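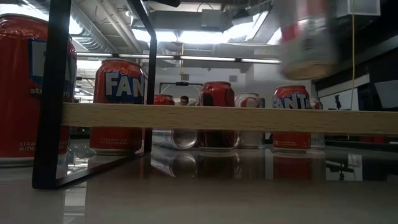 Eino Suominen asked last week why the large cans go soft at the shoulder while the wall below stays straight, and whether that counts as damage or as a fault from the plant. Both happen. The notes for this session take it up under part 2, so read them before the lab.

Packaging and Materials Handling
Handout, session on beverage cans
10/31/19

1. Parts of the can
The body and base of a two-piece can are drawn from one disk of metal. The lid is made separately and seamed on after filling. From the top down we use these names: rim (the seam), neck, shoulder, wall, base rim. Use them in your write-up. "Top part" and "bottom part" lost people marks in August.

2. The shoulder
On the two left red Fanta cans the shoulder is the place to look. One has uneven, shiny creases, and the other looks dented or wrinkled under its rim. Creases in this area can come from the necking step, from too much load on the rim, or from handling after the can is emptied. You can't tell which from the outside alone. Write down what you see first and keep the cause for a separate line.

An opened can has no inside pressure to hold the wall out, so it creases under a much smaller load than a sealed one. Always note opened or sealed on the sheet.

3. Position on the table
Stand a can on its base rim when you inspect the shoulder. Lay it on its side to look at the base. A can on its side will roll on a smooth top, so keep it away from the edge.

4. Printed surface
Ink is applied to the flat wall before necking, and lettering near the shoulder is stretched or squeezed with the metal. Small type low on the wall, such as a flavor line, is usually still readable on a creased can. Copy it as printed. If part of a word is turned away, turn the can. Do not guess the flavor.

5. For the lab
Each pair gets one tray from the Skendoma set. Fill in the sheet for every can on the tray, with name of product, size, condition by part, and opened or sealed. The sheet is worth 50 points. Reading is pages 2 to 26 of the Rangel packet. Lab is in room 449.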